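Open Day at the Nenar Railroad Works: Two Kids, One Stroller and a Lot of Grease

We had been meaning to go to the Nenar works for years. My father-in-law grew up three streets away from it and still calls it "the sheds," and every fall he tells us we really should see it before they stop letting people in. So on October 5, 2022 we finally packed up the kids and went.

Getting there

If you're driving, ignore the signs for the visitor lot. It was full by the time we rolled in (ten minutes after opening, people!) and we ended up at the overflow field behind the Prarcombe feed store. The field is fine unless you have a stroller with small wheels, which we do. My husband carried it over his head like a canoe.

There's also a shuttle from the Nurkthorpe station if you come by train, and I kind of wish we had, considering what the day was all about. A woman in line told me it runs every half hour and that the driver plays polkas.

Tickets are sold from a window in the old gatehouse. Cash or card, kids under five free. You get a paper map and a sticker, and the sticker lets you go in and out all day. Our toddler put hers on her shoe and had to be lifted up at every gate for inspection.

The erecting shop

This is the big one, and you should go there first. It's a long brick hall with a glass roof, and it smells of oil and cold iron in a way I found I really liked. They had two steam locomotives inside, one finished and painted a deep green, and the other in so many pieces that my son asked if it had crashed. (It's a boiler overhaul. He was disappointed.)

Our guide was a retired fitter called Anselmo Giraldo, and he was wonderful. Big voice, tiny flashlight, opinions about everything. He had started at the works as an apprentice and spent his first winter doing nothing but cleaning tubes. He made the kids lie down on a mat and look up at the underside of the green engine, and then he made the grown-ups do it too. I got grease on my good jacket and didn't mind a bit.

He also gave us the one number my son has repeated ever since, which is 1435. That's the distance between the rails in millimeters, standard gauge, and Anselmo had a steel bar cut to exactly that length for kids to try on a piece of track. My son did it over and over while the line behind us got longer and longer. Sorry, everyone.

The wheel shop

Smaller, louder, and to my surprise my favorite part of the day! They run the big wheel lathe twice, once before lunch and once after, and you stand behind a yellow chain and watch it shave long curls of steel off a wheel. Ear protection is handed out at the door. The kids' sizes had run out by the afternoon, so go to the first run if you have little ones, or bring your own.

One of the lathe crew gave my daughter a curl of steel in a plastic bag. I've since put it on top of the refrigerator, where it will stay until she's thirty.

The pattern loft

I nearly skipped this because of the stairs, and I'm so glad I didn't. Up under the roof of the foundry are the wooden patterns they used for casting parts, shelf after shelf of them, all painted red or black with numbers stenciled on the side. The sign says there are 3000. Some are as small as a doorknob, and one is a whole half wheel hanging from the beams. It's very quiet up there compared with everything else, and if you're a person who likes old handwriting, the ledgers are laid out in glass cases by the window. We took turns, with one of us staying at the bottom with the stroller, and I'll admit I stretched my turn out.

Lunch

Mixed. The canteen had a nice barley soup and some very tired sandwiches. The better choice was the Valderrama bakery van parked by the turntable, which had cheese rolls and a plum cake I still think about. We bought 2 slices, went away, and came back for more. There are picnic tables along the fence but not much shade.

Going with small kids

My son is six and could have stayed until they locked the gates. My daughter is not yet two, and she was done by one o'clock. There's a changing table in the gatehouse restroom and nowhere else, so plan around that, and there isn't really a spot where a toddler can get down and roam. Everything is concrete, gravel or rails. She was so thrilled to get home to her own living room floor and her cartoon play mat that I felt a little guilty for dragging her around.

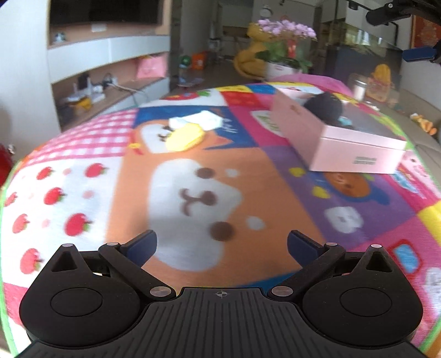 The turntable ride

Save this for last. They put everybody on a little flat wagon with benches, push it onto the turntable, and two people walk it all the way around by leaning on a long pole. It takes a few minutes and goes slower than you'd think possible. There's no engine and no noise except the gravel under their boots. My son got to help push for the final stretch, and he was so proud he could hardly speak.

The line was long, but it moved. A different guide stood alongside it telling stories about the winter the table froze solid, and we'd heard most of them twice by the time we got on.

Would we go back?

Yes, and probably without the toddler next time. They do a smaller open day in February, with only the erecting shop and the wheel shop, and the gatehouse lady said it's much calmer and you can talk to the crew for as long as you like. It's also unheated, so wear your thick socks. My father-in-law has already asked for a ride.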